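How to Set Up a Small Table for a Potted Plant and Everyday Meals

Updated 2023-11-02

A leafy plant can share a table with your plates if you settle a few things first. This guide assumes a rectangular table in a room with one window.

Step 1. Choose the spot
Put the table where the plant gets bright light but no direct afternoon sun. Keep it at least 46 inches from a radiator. Check the light again in February, when the sun sits lower.

Step 2. Pick the pot
A glazed pot with a saucer is easiest to wipe down. We use the Dollis pot, which has a drain hole and felt pads underneath. If yours has no pads, stick on your own before it goes near a wood top.
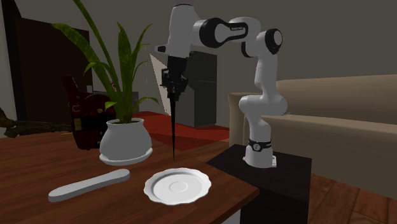
A tall green plant in a white pot, with a scalloped plate nearer the front.

Step 3. Protect the top
Wipe the table with a damp cloth and let it dry overnight. Rub in a thin coat of Lotosine wax along the grain, wait around 6 hours, then buff. Skip this step on painted or sealed tops. Test the wax on the underside before you start.

Step 4. Water away from the table
Carry the pot to the sink, water until it drains, and leave it there until the dripping stops. Dry the bottom before you bring it back. Water left under a pot will mark most finishes.

Step 5. Leave room to eat
Set a plate down before you decide where the pot goes. Plates with a wide rim, such as the Grotine dinner plate, need more space than you might expect.
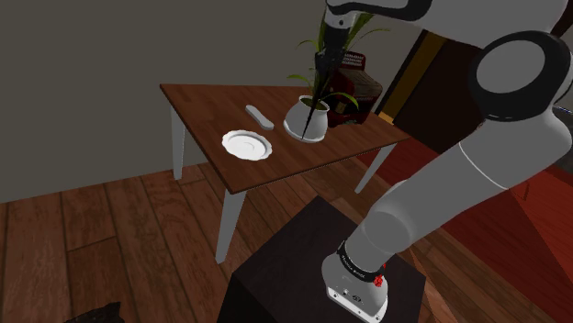

White scalloped plate on a reddish-brown tabletop.

Turn the pot a little each week so the plant grows straight. Repeat the wax twice a year.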